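Subject: Re: [farnbridge-crafts] where do the small scissors live?
Date: Oct 22, 2022

Hello all,

On the Farnbridge crafts list, the Nakdale group wrote:
> We lose a pair of scissors every month. Has anyone found
> a way of keeping the little ones together on a shared table?
> Hooks didn't work for us, people just put them down anywhere.

Oh, I do sympathize! We went through the same thing at Burow all last April, and I must have bought 2 new pairs before I gave up on hooks as well. What has helped us is a plain shallow tray, right in the middle of the table where every arm can reach it (not at the end, where it gets buried under somebody's felt). Small scissors go in there between cuts, and so does anything else with a point on it. A dark tray is nice if your handles are a bright color, as they show up so well against it.
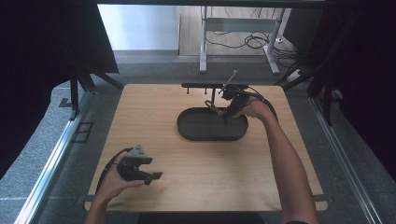 Tedesco wrote back to me off-list that a tray is all very well for six people, but with a full room theirs fills up with thread ends and buttons by the first tea break, and they would sooner have a jar.

I can see that, and a jar does take up less room, but I worry about blades pointing up at people. Maybe a second tray for the scraps? Ours is 42 centimeters long and was a dollar or 2 at the church sale, so it's not much of a gamble, and I'd be glad to look out for another one for you.

Do write and tell me how you get on, and bring the mending on the next visit!

Warmly,
Burow table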